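Packet night: sorting the hot pot drawer

Nine years of hot pot at home and my packets still live in a heap. So — one clear tub, one white table, a ruthless edit. Start with the tub.
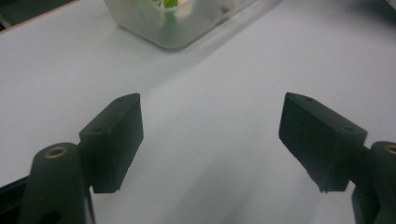
Sineo wrote in to say tubs are a waste, a shoebox does the job. Maybe. But soup bases leak and cardbord sulks.

Tomato next. Sour, gentle, good for guests who fear chilli.

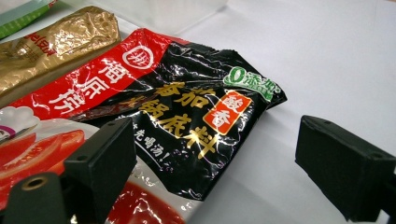

Haidilao tomato base, gold foil behind.

Check the dates, flatten the crinkles. Anything from before September gets eaten first.

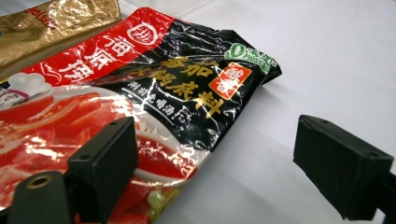 Into the tub

Tall ones upright, flat ones last. Meat seasonings by themselves

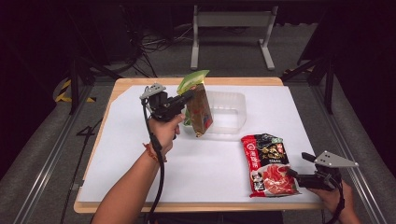 and keep the ones you use weekly at the front. Mine took 13 minutes, tea included.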